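Kitchen chores: June status

Gatchalian's bench group ran 148 tabletop trials in June on tidying after a meal. The item set was small: a plate, a mug, a colander, a ketchup bottle, toy fruit and a toaster oven. Picking up a single item is close to routine. Clearing the whole table without help was achieved in 39 trials.

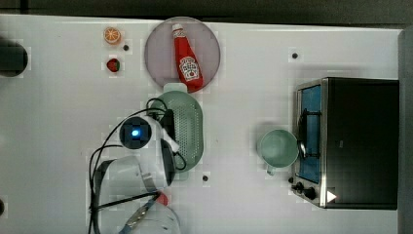
Most stoppages fell into 3 groups: poor grip on thin rims, wrong approach angle to a handle, and items resting on other items. The last group used the most operator time. Nazmiye Eren has split it out in the trial log, starting with run 5.

Our estimate for unattended home use is unchanged. Fixed-position shop-floor sorting is nearer, and the Plitus line results will be covered in the next issue.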